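Giltumon Teach Station
Two-arm demonstration station for recording handling tasks by remote control

Sold by Fillel

Overview

The Giltumon Teach Station is a complete bench for showing a robot a task and recording how it was done. An operator moves a pair of hand controllers, the arms on the bench follow, and the station saves arm position, gripper opening and all camera views on a single clock. The recordings can be replayed on the arms or exported for training.

The station is meant for work that is hard to write down as a list of fixed points. Soft, light or uneven items are the usual case. Our own reference task is sorting and arranging artificial flowers, and most of the settings shipped with the station were worked out on that task.

Wrist view

Each arm carries a small camera at the gripper. The operator sees this view on the left or right half of the monitor, matching the hand in use. It is the view most operators rely on for the last few inches before closing the fingers.

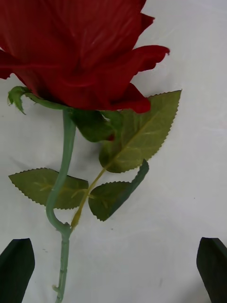
Stems are thin and they bend, so finger alignment matters more than speed. The controller has a fine mode that scales hand motion down by 4 to 1. Hold the thumb button to enter it and let go to leave it. The switch is written into the recording, so segments made in fine mode can be picked out later.

Gripper force is set per task. For artificial stems and leaves we suggest starting at the lowest setting and going up one step at a time. The station stores the setting with each recording, and a warning comes up on the monitor if it is changed partway through a set.

Two ways to teach

Remote control. The operator sits or stands at the controllers and drives one or both arms. This is the standard method and the one used for our reference recordings.

Hand guiding. With the arm in free mode, the operator takes hold of it behind the gripper and walks it through the motion. The arm carries its own weight. Hand guiding suits short, simple moves such as going to a tray and back. Only one arm can be in free mode at a time.

The two methods can be mixed in one project, but keep them in separate sets. Normunds Laur, who wrote the recording software, recommends remote control for anything that will be used for training, as a hand on the arm can block the overhead camera.

Setting out the bench

The fixed camera should see the whole working surface. Use a plain matte top and leave space between loose items so that each one can be reached from the side. Move items to new spots between recordings. If the flower starts in the same place every time, the trained arm will tend to go to that place whether the flower is there or not.

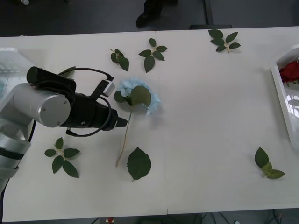
Recording a set

1. Load the task sheet and enter the operator name.
2. Home both arms.
3. Set out the items and step clear of the arms.
4. Press the left pedal to start recording.
5. Carry out the task at a steady pace. Avoid long pauses in midair.
6. Press the left pedal to save or the right pedal to discard.
7. Reset the items and go again.

A set is 30 recordings by default. For a single pick-and-place task, plan on 200 good recordings before the first training run. Two-arm tasks need more. Our flower project, which is supplied with the station as sample data, holds more than 3,000.

Working with a helper

Resetting the bench takes up a good part of a session. Many customers use two people, one on the controllers and one at the table. The arms must be on hold whenever the helper reaches in. The hold switch is on the controller stand, and a second one can be mounted on the table edge.

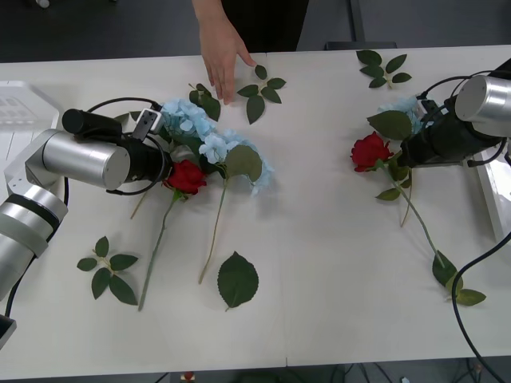

Software release 4 added a reset marker. Press it once the items have been put back, and any video taken between the saved recording and the marker is left out of the export. Earlier recordings can be trimmed by hand in the viewer.

What is included

Two arms with grippers and wrist cameras
Pair of hand controllers with stand
Fixed overhead camera with mount
Foot pedals
Recording computer with viewer software
Sample data from the flower project

The table and monitor are not included. Drawings for a suitable table are sent with the order confirmation.

Options

Felotard soft finger set, for thin or easily marked items
Treloar table-edge hold switch
Spare wrist camera and cable

Ordering and support

Stations are built to order. Orders placed now will ship in November. Setup and one day of operator training are included in the price. For a quote or a remote demonstration, contact Luuk Verstraete in the Fillel sales office and mention which items you plan to handle and whether the task needs one arm or two.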